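**Nollow patching cell**

The Nollow patching cell is a single-arm robotic workstation that inserts and removes network cables in a patch panel. It was developed by the Bermúdez workshop and is used mainly for testing insertion routines before they are moved to working equipment racks. The cell exists both as a physical station and as a simulated copy, known as Jivel. Most setup work is now done in Jivel first.

## Layout

The cell consists of a robot arm, a two-finger gripper, a patch panel on a fixed mount, and a wooden backboard. Cables are fed from above so that the plug hangs near the panel with little side load. Ports are numbered from the left, and the numbering in the control file must match the numbering used for the simulated panel.

The gripper is fitted with tapered fingers. Earlier fingers had blunt ends and often touched the neighboring plugs when the panel was more than half full. The change to a narrower tip was made by Refugio Montes, who also wrote the first version of the setup procedure.

## Setup

Setup begins with the panel empty of test cables and the arm in its parked position. The operator closes the gripper fully, checks that the finger tips meet evenly, and records the closed position as zero. A worn finger usually shows up at this point as a gap on one side.

The panel is located next. The arm is moved by hand control to the first port and then to the last port on the row, and the controller works out the positions between them. If the panel is not square to the arm, errors grow toward the middle of the row or appear at one end only. Loosening the mount and repeating the measurement is preferred to correcting single ports in software, although the control program, Grudport, allows both.

Grip force is set last. The plug must be held firmly enough that it does not tip when it touches the port, but too much force can squeeze the latch and keep it from engaging. The grip is taken on the body of the plug, below the boot, and never on the cable.

## Simulated copy

Jivel uses the same port numbering and finger dimensions as the physical station. It is used to check approach paths, especially where the fingers pass close to labels or cable supports. Lighting in the simulation can be changed between runs, and strong shadows are often included to test the vision routine under poor conditions.

A standard check in Jivel consists of 1,000 insertions. In the run used to accept the tapered fingers, which was longer than the standard check at 3,938 insertions, the software logged 67 failures. Most were recorded as the plug meeting the edge of the port at an angle.

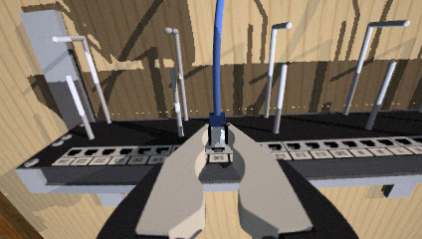
*Simulated gripper holding a clear plug on a blue cable at a port of the patch panel.*

## Maintenance

Finger tips are wiped before each session and inspected under a lamp for chips or rounding. Both fingers are replaced as a pair, after which the zero position and grip force must be set again. The panel location does not need to be repeated unless the new fingers differ in length.

Test plugs wear faster than any other part of the cell. The latch weakens with use, and a plug that no longer clicks is thrown away. The limit in the current procedure is 294 insertions per plug. Panel ports are checked for bent contacts every December, when the mounting screws are also tightened.

Any change to the physical fingers or mount has to be entered in Jivel before the next simulated run. A mismatch between the two was the cause of an early fault in which the arm stopped short of the panel on every attempt.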